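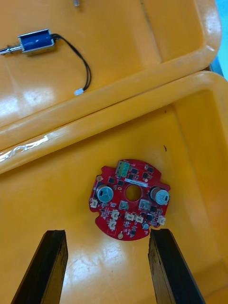 Home | Projects | Reports | Partners | Contact

3/19/20
Prepared by the Haltero project office

Haltero Parts Handling Cell: Progress Report to the Genard Fund

Summary

This report covers work on the parts handling cell since the previous report to the Genard Fund. The main subject is a fault in the gripper control that led to the cell being stopped and to a change in the order of the remaining work. The fault is understood in part. A temporary limit is in place, and the cell is running again at reduced speed. No one was hurt. We ask the Fund to approve a change to the schedule, set out under Request below. No additional money is requested.

Work completed before the fault

The cell picks loose electrical parts and bare circuit boards from two-compartment bins and places them in trays for inspection. The parts come from returned equipment supplied by Van Acker and vary a good deal in shape. Solenoids arrive with their leads and connectors still attached. Boards arrive with terminal blocks, capacitors and connectors in place, and many of them have a center hole and a notched edge, so that only a small part of the outline gives the fingers a safe place to close.

By the time of the fault the cell had completed 1,235 picks under the test plan agreed with the Fund. The wrist camera was mounted and aligned, and the first set of grasp rules for round boards had been accepted by Van Acker. Work on parts with trailing wires had started.

Description of the fault

During a run on round boards, the gripper received a command to open to its approach width and hold. The fingers opened correctly. As the arm moved down, the controller reported that the fingers were already closed and that a part was being held. The arm then skipped the closing step and began the transfer move with the fingers still open and below the top of the bin wall. One finger struck the divider between the two compartments. The bin was pushed along the table, and the arm stopped on its force limit.

The operator pressed the emergency stop. The arm had already halted by itself, and the emergency stop removed power as designed. The operator was outside the marked area throughout.

Two boards were damaged. On one, a capacitor was bent away from the board. On the other, a terminal block was cracked. Both have been set aside and Van Acker has been told. The bin was not damaged beyond surface marks and remains in use. The gripper fingers were checked for straightness and found to be within limits. They show wear on their outer faces, most of it older than this event, and a replacement pair has been ordered from Nudent.

Findings to date

The recorded data show that the finger position reading froze at an earlier value for a short period. The controller treated the old value as current. It should have rejected the value and stopped the arm, and the check that would have done this had been turned off during camera alignment. It was not turned back on afterward. The alignment procedure did not include a step for restoring it, and the startup screen gave no warning that it was off.

The cause of the frozen reading itself has not been confirmed. The cable between the wrist and the controller is the leading suspect. It passes close to the camera bracket, and its outer cover was rubbed at one point. The cable has been replaced and the old one kept for testing. We have also asked Nudent to review the gripper firmware. Their answer had not arrived when this report was written.

We repeated the same move 10 times with the new cable and an empty bin. The reading did not freeze. This is encouraging but is too small a test to close the matter.

Actions taken

The position check has been restored and can no longer be turned off from the operator screen. Arm speed inside and above the bin has been reduced. The transfer move now starts only when the finger reading and the wrist camera agree that a part is held. The alignment procedure has been rewritten, and both operators have been trained on the new version.

The force limit was reviewed. It stopped the arm, but later than we would like, and the boards were damaged before it acted. A lower limit was tried and produced false stops whenever a finger touched the bin floor. The original limit has been kept for now. A separate limit for sideways force is being written.

Effect on the schedule

Picking has resumed on round boards only. Work on solenoids and other parts with loose leads is on hold until the sideways limit is ready, as a caught lead could load the gripper in much the same way as the divider did. The demonstration for Van Acker will move to June.

Spending remains within the approved budget. The new cable and fingers are covered by the maintenance line.

Request

The Fund is asked to approve the new date for the demonstration and to accept a short written note on the cable test in place of the next interim report. A full account of the fault, including the reply from Nudent, will be attached to the final report.

Related items
Haltero: Grasp rules for round boards, version 3
Haltero: Wrist camera alignment procedure (revised)
Van Acker: Supply of returned parts, terms and handling
Genard Fund: Reporting safety events in funded projects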